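Ulbridge lab sets aside money for second robot arm, delays mobile base

February 12, 2019

The robotics teaching laboratory in Ulbridge has finished its equipment plan for the coming year. The plan, published on the laboratory's web page, puts most of the money into a second robot arm and postpones the purchase of a mobile base, which had been on the wish list for two years.

The laboratory shares its budget with a sister workshop in Fernham. Until now the two places also shared the booking calendar of one arm, and student groups from Fernham had to travel to Ulbridge for every practical exercise. According to the plan, the second arm will stand in Fernham and will be ordered in April, after three suppliers have sent their final offers. One of them, Illavel, has already given a demonstration at the laboratory.

The price of the arm itself is not the main worry, the plan says. Smaller items made the last purchase more expensive than expected – mounting plates, cables, spare collars for the tools and a safety check by an outside company. This time 2,000 euros are reserved for mounting and cabling, and another 2,000 euros for the safety check. A further 900 euros will go to printing filament and replacement parts.

The laboratory has decided against buying a multi-finger hand for the new arm. The offers for such a hand were higher than the whole sum for accessories, and the first-year exercises do not need it. Students begin with pushing tasks, where the arm moves simple objects over a flat surface with a straight rod.

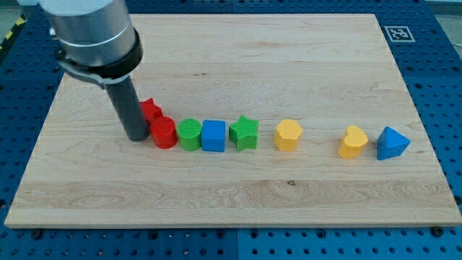
The rod tool costs very little to replace, and the blocks can be printed in the laboratory in one afternoon. A hand will be considered again when the course on grasping starts, but no date has been fixed for this.

Software is a separate question. The scheduling program Zoëga, which the laboratory uses for booking machine time, is licensed for one site only. Adding Fernham will cost 1,421 euros per year, and the plan asks both sites to pay half. Fernham has agreed in principle, but wants first to see how many hours its students will use.

The mobile base stays on the list for next year. Laboratories of similar size that wish to compare their own budgets can ask the Ulbridge office for the full table of costs – it is available in English on request.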